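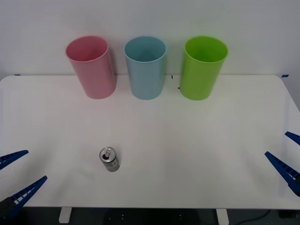

Why do people put off clearing a table that has only a few things on it?
Mostly they are waiting for someone else to claim the last drink.

4.2 Leftover drinkware

Figure 3. Three plastic cups (pink, light blue, green) at the back of a white table, with an opened can nearer the front.

Of the 3,652 diary entries, a surprising share concern cups. Respondents in 39 households said they cleared plates at once but left cups standing, usually in a row and usually against a wall - a habit Enriquez calls "parking." Color made matters worse. Once a cup was known as the green one, it had an owner, and the owner was in another room. Cans fared no better. Six respondents told us an open can was "still in use" the next morning, a position they defended with some heat. We coded these cans as abandoned. Two of the authors disagree with this coding and have asked that we say so.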